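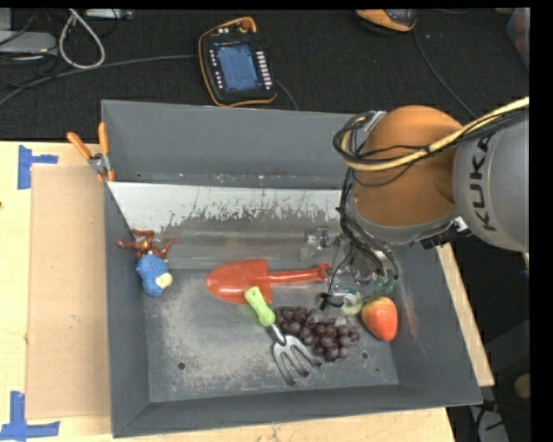

Toys and garden tools in the big gray bin.

Wustus Hand Trowel, long handle: my review after a full season
Posted Oct 3, 2019 by Noemi Orlandini

I held off on writing this one up because a garden trowel tells you very little in its first week (they all feel lovely in the store, don't they?), and I wanted to get from the first lettuce to the last tomato before I said anything. I bought mine in April at Benedetti, the hardware store on the hill in Drunbridge, after my old trowel bent at the neck on a dandelion. A dandelion!

The Wustus is one piece of steel from the tip right up into the handle, and that was what sold me. Our soil is heavy clay with stones in it, and I have put my whole weight on this thing more often than I'd like to admit. It hasn't bent. The blade is narrow, so it's wonderful for bulbs and for getting down beside a long root, and a bit slow if you're filling pots. I still use an old soup ladle for potting mix and I'm not ashamed of it.

The handle took me longer to love. It's 7 inches of ash, fatter at the end than in the middle, and for the first few weeks I kept choking up on it and getting a sore spot under my thumb. Then my neighbor Ilaria Morelli borrowed it for an afternoon, held it way back by the end like a wooden spoon, and planted a whole row of leeks while I was still looking for my gloves. I've held it her way ever since and the sore spot is gone.

A few complaints. The inch marks stamped on the blade had worn down to almost nothing by July, the leather loop is too short for any hook in my shed, and the varnish on the handle flaked, so I sanded it off and rubbed in linseed oil, and now it feels much nicer than it did new. It also costs nearly twice what the Drendutell one does, and if your beds are soft and sandy I think the Drendutell would do you just fine.

For clay, though, I'd buy the Wustus again tomorrow. I'm already eyeing the matching hand fork for the garlic, which has to go in before the ground gets too cold.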